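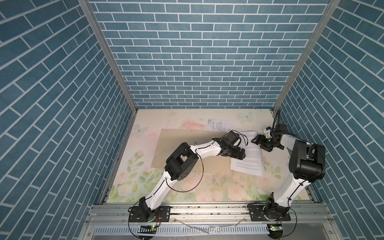
Interior Finishes, Unit 4: Pattern Repeat and Estimating
Instructor: Nuria Zabala
Updated Feb 28, 2021

Read this before the estimating lab. Bring a tape measure, a pencil and the blank worksheet from Unit 2.

Terms

Repeat: the vertical distance from one point in a pattern to the next place the same point occurs. It is printed on the roll label.

Straight match: the pattern lines up directly across the seam. Every strip starts at the same point in the repeat. Most brick and tile prints are straight match.

Drop match: each strip is shifted down by part of the repeat, usually half. Large florals are often drop match. Cut from two rolls at once, or you will throw away a lot of paper.

Random match: no lining up needed. Plain textures and some stripes.

Running bond: a brick layout in which each vertical joint falls over the middle of the brick below. In a printed running bond the seam may cut through bricks on every other row, so a small error at the seam shows as a step in the mortar line. Check the first seam at eye level and again near the floor.

Measuring the wall

Measure height in three places and use the largest. Add 4 inches for trimming, two at the top and two at the bottom. Then round up to the next full repeat. The result is your cut length.

Worked problem

The Tistport hallway wall is 91 inches high. The paper has a 7 inch repeat, straight match. Height plus trim is 95 inches. Divide by 7 and round up to get 14 repeats, or 98 inches per strip. A Mirnik roll in our stock holds 396 inches, so one roll gives four strips with 4 inches left over.

The full run of wall is 278 inches. The paper is 20.5 inches wide. 278 divided by 20.5 is 13.56, so plan on 14 strips. At four strips per roll you need 4 rolls. Do not subtract for the door. Short pieces over a door still have to match.

Corners

Never wrap a full strip around an inside corner. Cut it so that half an inch turns the corner, then hang the cutoff on the next wall from a fresh plumb line. With brick prints, keep the mortar lines level across the corner even if the ceiling is not level. People notice a crooked mortar line sooner than a trimmed top row.

Mixing patterns

A geometric print and a floral can share a room if they differ in scale or in strength of color. Look at samples together on the actual surfaces, floor sample flat and wall sample upright. The Dizon and Ballell sample books are on the back shelf and may be signed out overnight.

For next class

Redo the worked problem with a half drop match and a 21 inch repeat. Show the cut length and the number of rolls. Sketches are due in July with the final binder.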